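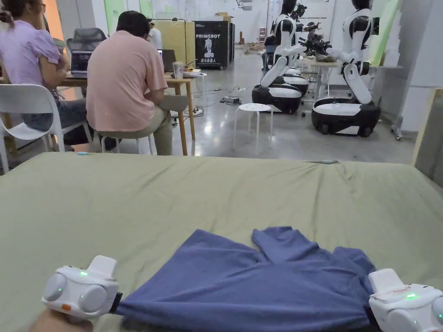
Folding a T-shirt

Folding a T-shirt is the everyday job of turning a flat, floppy top into a small packet that fits a drawer, a shelf or a bag. I've been looking after this entry for a while now, and I still get letters about it (more than I get about fitted sheets!).

Surface

Any big flat surface will do. A bed is fine, a table is kinder to your back. A cloth over the table stops the shirt sliding around, though a wrinkled cloth makes it harder to tell which creases belong to the shirt. Spread the shirt out first – sleeves pulled out to the sides, body smoothed from the collar down to the hem. Most bad folds start with a shirt that was still doubled over on itself somewhere underneath.

Common methods

The shop fold, called the Steslow in some older laundry guides, brings both sides in toward the middle at the back, tucks the sleeves down and then halves the body. I use it for anything going on a shelf.

The Clunach is the pinch fold. You hold the shirt at two points along one side, cross your hands over, lift and shake, and lay it down on the last sleeve. Sânziana Lazăr timed hers at 2 seconds. Mine takes around 15, and that's on a good day.

The Roman is rolled from the collar down, with the hem turned up beforehand to make a cuff that locks the roll. Great for suitcases, not so great for stiff cotton prints.

Fabric

Thin jersey curls at the edges and wants to be folded soon after drying. Cirilo Bautista, in his Valdale laundry notes, recommends a blend with 60 percent cotton for beginners – I learned on pure cotton and managed all right.

See also: Ironing, Sock pairing, Drawer dividers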